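Workshop notebook, October, dye bench

Carrying on from the last page, the black still isn't fixed. Same recipe as before, same salt, same soda ash, bath at 60 by the dial. Pulled the swatches at 2.15 and hung them on the short line by the window.

What we are after, for whoever picks this book up: a black for the Mellor cotton jersey that survives a customer's own washing machine without going brown at the seams or leaving grey on a pale pillowcase. Mellor want it for the sleep range. Dark top, light bedding, eight hours of somebody's warm shoulder on it. Worst case for rubbing really.

Swatches tonight are A to F. Six of them, all cut from the same end of the roll, all scoured first with the soap Roy likes. Dye is the Cenotex black, the new tub, opened this week. The old tub gave a bluer black, Yvonne spotted it straight off under the desk lamp and I couldn't see it until she put the two side by side on white card. Once seen can't unsee.

A - as written, no change
B - as written, extra rinse hot
C - half the salt
D - soda ash added late, in two goes
E - as D but longer in the bath
F - as D with the Prarnier fixer after

C is rubbish. Don't bother repeating. Streaky at one end, a nasty purple cast when you tilt it. Kept a corner, stapled opposite.

A is what we've been getting all along. Good looking black until you rub it. White cloth, ten strokes dry, faint grey. Ten strokes damp, really not faint at all. B is better than A but not by the amount you'd want for all that hot water. Roy did the sum on the back of an envelope, if every batch gets the extra hot rinse the boiler is on most of the afternoon and we lose a whole batch a day. So B is a no unless everything else fails.

D is the interesting one. Late soda ash, two goes, stirred by hand with the long paddle because the little motor is still sulking. Level colour, no streaks, rubs clean dry, slight mark damp. E looks identical to D, I cannot tell them apart with the labels covered and neither could Yvonne. So the extra time in the bath buys nothing. Good, one less thing.

F rubs clean wet and dry. But the hand has changed. Feels a bit papery, like a shirt dried on a radiator. Roy says that goes after the first wash. I say a customer picks it up off a shelf before the first wash. To be settled. Wash F once and hand it round with D, labels hidden.

Temperature. Dial says 60, glass thermometer said 54 at the wall and 57 in the middle. So everything written in this book before now as 60 is probably mid fifties. Annoying. Have put masking tape on the dial saying so. Somebody please order a proper probe, I have asked twice.

Water. Had a look at the softener, salt was down to a crust at the bottom. No idea how long. That could be part of the browning at the seams all by itself, hard water and reactive black don't get on, and the seams hold more water than the flat cloth. Filled it up, ran it through. All of tonights swatches were after the refill so they should at least be fair against each other. Not fair against last month. Have drawn a line in the margin, everything above it is suspect.

Thread. This is the bit I keep forgetting. The jersey is cotton but the Verkance thread in the overlocked seams is a polyester core with cotton round it, and the core won't take this dye at all. When the cotton wears off the outside you see the core, and it's a sort of dirty cream, and next to black cloth dirty cream reads as brown. So is the browning a dye fault or a thread fault?? Unpicked 3 inches of side seam from a returned sample and put it under the glass. Bit of both. Some of the thread is plain bald. The cloth right beside it has gone a bit rusty too though, so we can't just blame the thread and go home.

Yvonne suggests buying thread already black and stitching with that before the garment dye. Obvious when said out loud. Cost is small. Worry is it shows up glossier than the cloth. Try it on the next three tops, one seam each side, old thread left, black thread right, and MARK THEM this time.

Light box. Cutting D and F in half, one half of each in the box, one half in the drawer. 336 hours is what Mellor's sheet asks for, so a fortnight, nobody open the lid to have a peek please. The bulb is the old one. There is a spare on the top shelf behind the tins.

Rubbing test against print. Mellor also asked about patterned bedding, as most of their customers don't sleep on plain white. Fair point. A grey mark on a busy print hides but it dulls the ground and people say the sheet has "gone old". Need printed offcuts with a white ground, the reds especially, because a red flower with black rubbed into it goes to mud quick. Will ask round for old pillowcases.

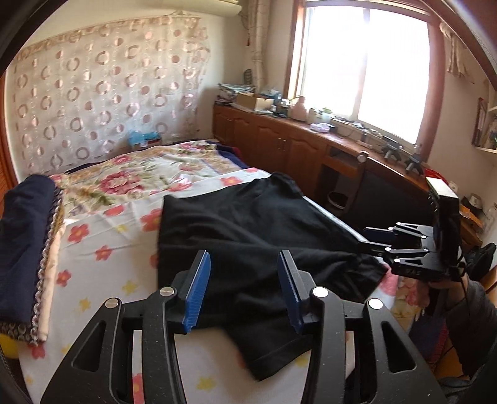

Roy Tapley

Home wash trial, notes for the next lot. Each tester gets one top, no special instructions, wash how they normally wash. We want the bad habits in there. Too much powder, drum stuffed full, left in a heap till bedtime. If we tell them to wash at 30 inside out they'll do it for three goes and we'll learn nothing.

Slip to go in the bag:
- what powder or liquid
- what setting
- line, rack or tumble
- any colour come off on anything, and on what
- keep the slip dry!

Last time half the slips came back illegible, and one had been through the wash in a pocket. Pencil not biro. Card not paper.

Also ask them to note fluff. Black shows every bit of lint off the towels and people report it as fading. It isnt fading, it's a grey towel. Sticky roller first, then look at the colour, and look in daylight by a window, not under the kitchen strip.

Folding. Tops folded hard and left show a pale line on the crease. Checked on A and D, both do it, D less. I think that's surface dye rubbing off along the fold, same thing as the wet rub. Rolled ones don't. Tell packing to roll, at least until this is sorted. They won't like it, the boxes are sized for flat.

Weights for the next bath, same as D, scaled up for the larger pan. Salt in before the cloth. Soda ash dissolved in a jug FIRST, hot tap water, no lumps, last lumps gave us the leopard spots. First half in, wait, second half. Paddle moving the whole time, swap arms.

Left on the bench: swatch F in the basin for its one wash. Jug rinsed. Gloves have a hole in the left thumb, mine is now black to the knuckle, new box under the sink. Almost out of the soap too.

Softener to be checked again in the morning before anybody fills the pan.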